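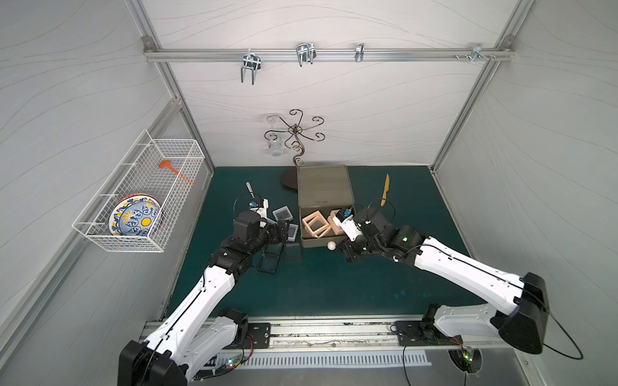

Article by Palesa Shabalala. Reviewed by Jin-sol Shin. Last revised 1 Sep 2026.

Vanags open day

The Vanags open day is a yearly public demonstration of two-armed robot handling, held at the Prirnow workshop each February. It was first run by Fengying Xue as a closed visit for suppliers and was later opened to schools and the general public. The most recent edition drew 1064 visitors.

Layout

The main demonstration takes place in a panelled enclosure with an aluminium rail across the back. Two arms are mounted side by side on a base rail along the near edge and reach inward over a dark green work surface. Each gripper carries a small camera module on a white bracket. Cabling along the near edge is served by a slotted duct.

Demonstration tasks

The sorting task uses small square frames in light wood, grey and black, together with an open plastic box. Frames are to be gathered from the surface and placed in the box, one colour at a time. Black frames are regarded as the harder case, as they contrast poorly with the green.

A second group of tasks uses household items. Plates and bowls are kept in a white wire basket on the left wall, and stemware is hung upside down from a branched metal stand at the back. Knives are handled only in the closing session.

Each session lasts 12 minutes and admits 8 visitors. Operators work in pairs and change over after 4 sessions.

Control software

The arms were first run on Gudico, a scripting package written at the workshop. It was replaced by Zolleo under Povilas Tamošiūnaitė, who also drew up the present task list. Gudico is still used for homing the arms and for fault logs.

See also: Natalina Ruggiero (workshop founder); Prirnow workshop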